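About Skirwood

Who we are

Skirwood makes practice streets for delivery robots. Small firm, 11 people, two rooms over a bike shop and a lot of fans running in summer. Started in January with one customer and a borrowed desk. More customers now, still short of desks.

What we do

A pavement robot has to learn what a pavement is. Where the kerb runs, what's a post and what's only the shadow of a post, how close it can pass a hydrant without clipping it. It learns from examples, lots of them, and each one needs a label saying what is where. We make the examples and we make the labels. Customers train their own systems on them, we don't build robots and have no plans to.

Most of our examples come from simulated streets. We build a block, put the fixtures in, set the sun, then send a virtual camera along the paving at robot height or a bit above. The labels come out of the same program that draws the picture, so the outline of a lamp post is the outline of the lamp post. No one tracing edges by hand at midnight. We did that at our last jobs, never again.
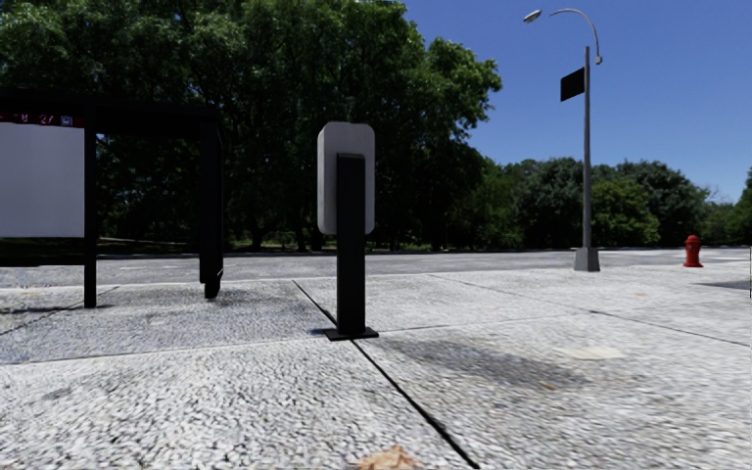
Simulated street scene: bus shelter, lamp, hydrant, fallen leaves on the paving.

Scenes like that one are the daily work. Clear sky, no traffic, no people. Quiet streets come first in every set, so a customer can see how their system copes with fixed things before anything starts moving. Then we add the rest: prams, dogs, bins left out, rain.

Small stuff gets labelled too. Leaves, stains, joints between slabs. A joint isn't an obstacle but a system that has never met one may well brake for it, and a dark shadow is worse. We label shadows as shadows. Took a few goes to get the rules for that written down so that everybody followed them.

How a set gets made

Customer tells us what their robot keeps getting wrong. We write a short plan, one page if we can. The Prusen team (that's our street building tool, named after nothing in particular) lays out the blocks. Camera runs go overnight. In the morning someone looks through a sample of the pictures by eye, every set, no exceptions, looking for floating objects, parts that don't join up, trees growing through roofs and so on. Faults go on the list. Some get fixed, some stay in if they don't touch the labels, and we say so in the notes that go with the set.

A standard set is 3,000 pictures with labels, drawn from 38 street blocks. Bigger ones by arrangment.

Real streets as well

Simulation only gets you so far. Real paving is dirtier, real light does odd things. So every set can be paired with a smaller batch from real streets, collected for us by Enriquez, who push a camera trolley round and blur faces and number plates before we recieve anything. Those pictures are labelled by hand, by two people seperately, then compared. Slow. Worth the money we think, but ask us for a price before you agree with us.

Who we work with

Mostly makers of delivery and street cleaning machines. Zallusov was our first customer and still takes a new set most months, 93 blocks built for them so far. Also a couple of university groups, who get a lower rate and longer replies.

Working here

We hire labellers and street builders now and then. No degree needed. Patience yes, and an eye for kerbs. Paid trial day, then a chat. Send a few lines about yourself through the contact form, and please don't attach a video.

Getting a sample

Free sample set on request, one block, full labels, notes included. Say which file format you want or you'll get whichever we used last.

Page last updated September 14, 2020. Phone number to follow once the line is in.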